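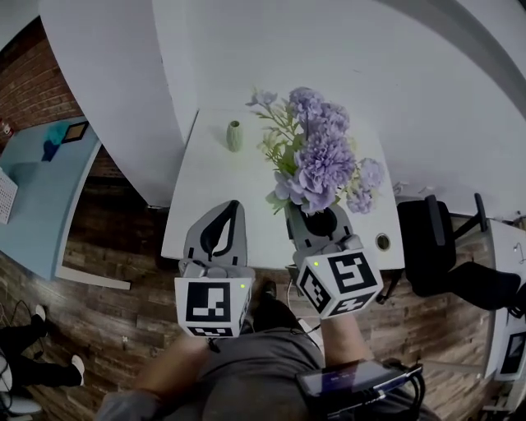 资讯 > 机器人 > 人物访谈

2018年6月1日　本报记者

奥尔沃基·萨里宁(Orvokki Saarinen)在Zetport公司负责示教数据的采集。她的小组有一间不大的工作室，平时做的事是让人手持夹爪，把一件家务从头到尾做一遍，记录下来，再拿去训练机械臂。

最近一直在做插花。手持夹爪上装着印有黑白标记的方块，用来算出夹爪在空间里的位置。操作者夹住一束假花的茎，送进一只浅绿色的小花瓶。

“瓶口窄，花头又大，”萨里宁说，“从上面往下看，花一挡，瓶口就看不见了。人会侧一下手腕，自己都没意识到。我们要的就是这个动作。”

到采访当天，插花这一项共录了813条，筛选后留下519条。被删掉的多数是标记转到了相机看不清的角度，也有一些是操作者中途停下来说话。

她以前在Ernus做遥操作，操作者坐在另一个房间，看着屏幕用手柄控制机械臂。“那种办法的好处是，录下来的就是机械臂自己的动作，拿来就能用。缺点是慢，而且手上没有感觉。夹到花茎没有，夹得紧不紧，全靠看。”

手持夹爪快得多，新人练2天就能独立录。麻烦在后面：人的手臂能到的地方，机械臂不一定能到，有些轨迹要重新算，有些只能放弃。项目里的轨迹换算由Merrick公司的软件完成，她对目前的结果“基本满意，转弯的地方还差一点”。

问到为什么用假花，她说真花录一上午就蔫了，花瓣掉在桌上还得收拾。“假花的茎硬一些，这一点跟真花不一样，以后要补录。”

对操作者的要求，她讲得很简单：动作不要停顿，不要故意放慢，失手了就照常捡起来再插。“失手的那几条我们单独存着，很有用。”

7月起，小组打算换几种不同高度的花瓶，遥操作也会重新用起来，专门录手持夹爪换算不好的那部分动作。

读者评论

trokine迷：手柄遥操作我试过，夹个杯子都费劲，插花不敢想。

小北：失手的数据单独存，具体怎么用？希望能再写一篇。

老周：我们厂里示教还是拖着机械臂走点位，看来差别挺大。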